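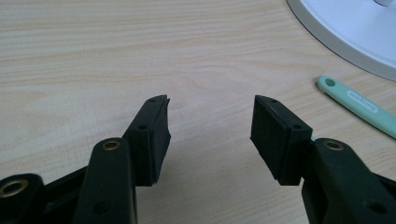 Two black gripper fingers over a pale wooden tabletop.

Status page (web services)

A status page is a web page which tells users whether an online service is working, and if not, what is broken and since when. Run by the service itself or by an outside checker. Most also keep a history of past faults. Sometimes called a health page or, in older writing, a system notice board.

Overview

Typical page has a banner at the top, then a list of components (login, payments, search and so on), each with a state. Usual states are operational, degraded, partial outage, major outage, maintenance. Wording varies a lot between suppliers and there is no agreed standard. Green, amber and red are common, though many pages now add a text label as well for readers who cannot tell the colours apart.

Hosting

Normally kept on seperate servers from the service it reports on, often under a different domain. A page on the same machines goes down with them. Plutau, a small ticketing service, had this problem in its first version: status page and shop shared one database, both unreachable for 77 minutes one April. Moved to a static page afterwards.

Manual and automatic updates

Manual pages are edited by staff. Slower, but the text tends to be more useful. Automatic pages are fed by probes that request a known address at a fixed interval and record the reply code and the time taken. Nisano, a monitoring tool, checks every 360 seconds by default and marks a component down after two failed tries in a row. Shorter intervals catch brief faults but give more false alarms.

Mixed pages are now the commonest type. Probe raises the incident, a person writes the notes.
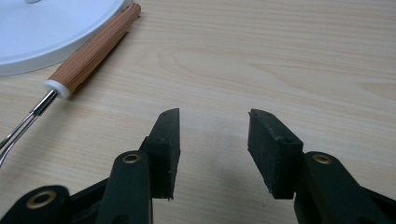

Response time

Given in milliseconds, usually as a line or bar chart. A figure such as 195 ms is only meaningful next to the location of the probe, as distance alone adds delay. Morikawa lists each probe city on its own row; others publish one average, which can hide a regional fault completly.

Incident history

Past incidents listed newest first, with start time, end time and short updates in between. Length of archive differs. The Plemis archive holds 416 entries, going back to launch, including planned maintenance. Some suppliers remove entries after 90 days, a practice often complained of by business customers who need records for refund claims.

Criticism

Main complaint is delay: users report a fault elsewhere well before the page changes. Also vague wording ("some users may notice problems"), and uptime percentages that leave out partial outages.

Related articles
Uptime
Response time (networking)
Scheduled maintenance
Service level agreement
Heartbeat check

Last updated: April

Contact | Copyright | Back to top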